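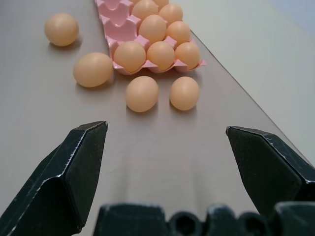 Meifang Tan commented that the answers would depend on how the held-out data was chosen, and asked that this be stated before any success rate is discussed.

Splitting long bimanual demonstrations into single-egg segments: is the evaluation still valid?
Posted by Drumska Manipulation Group
12 April 2020

Our group is studying whether a policy for a long, repetitive task can be trained on short segments in place of complete demonstrations. The task is the loading of eggs into a molded tray by two arms working over a shared table. We recorded 254 full demonstrations by teleoperation and cut each one at the moment the gripper opened above a cup. The procedure produced 3,026 segments, each covering one reach, one grasp and one release.

As requested in the comment, the held-out set consists of 900 segments drawn at random from the whole pool. The remainder was used for training. The policy receives the wrist view and the head view together with joint positions, and it predicts a short sequence of arm motions.

Prediction error on the held-out segments is very low. On the physical table, however, the policy performs well during the early part of a tray and then deteriorates. The typical failure is a release over the wrong cup, or hesitation between two open cups in the row nearest the front edge of the table. A colleague at Laslow has suggested that the segment method itself is at fault and that we should return to full demonstrations. We would appreciate advice on whether the held-out result can be reported as it stands.

Replies

Pichler Robotics Methods Desk

The held-out result should not be reported in its present form. When segments are drawn at random from the pool, segments from the same demonstration will appear on both sides of the split. They share the tray position, the lighting, the camera pose and the habits of the operator. A model can obtain a low error by recognizing the session.

The split should be made by demonstration before any cutting is done. We would also recommend keeping all demonstrations recorded with a given tray position together, as small rotations of the tray are an easy cue for the network to memorize.

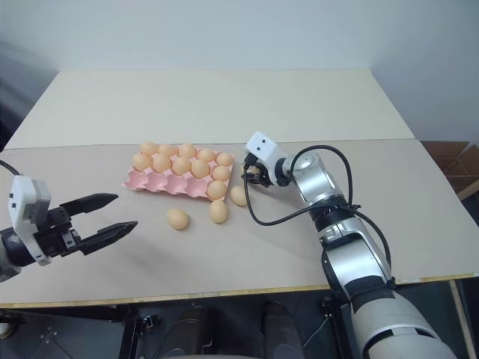

Right gripper at an egg beside the tray, with the left gripper open.

The drop in performance late in the tray is a separate matter. Please tabulate your training segments by the number of open cups at the start of each segment. If operators abandoned some recordings before the last row, the late states will be underrepresented. It is also worth checking whether your operators followed a fixed filling order. A policy trained on one order will have no experience of the tray states created by its own first misplaced egg, and open-loop prediction error will not reveal this.

We would report three things separately: prediction error under the corrected split, placement success from a reset tray state, and completion of an entire tray without intervention. The last figure is usually the lowest and is the one readers will ask for.

Brosumen User Support

Agree with the above. We had a similar problem with bottle caps. Collecting more late segments helped us more than changing the network did. Also check your camera timestamps, ours were off and it took a month to find.

Laslow Test Cell

We do not fully share the view that segments are sufficient. A segment that ends when the gripper opens leaves out the retreat of the arm, and the retreat is where a neighboring egg can be touched. In our work the cut was moved to the point at which the arm had cleared the tray. 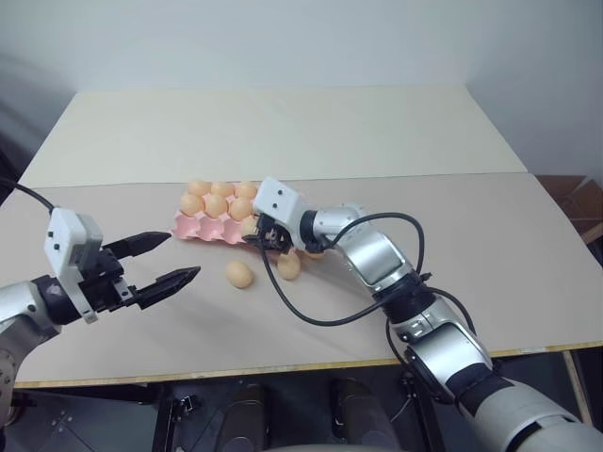 Should both arms be given the same cut point?

Each arm may have its own cut point, provided that the two streams remain on a common clock and the idle arm's positions are kept in the segment.

If the recordings still exist in full, re-cutting them requires no new teleoperation, and the two cut rules can be compared on the same split. We would ask that the rule be written into the methods section, including the joint or gripper value that triggers it.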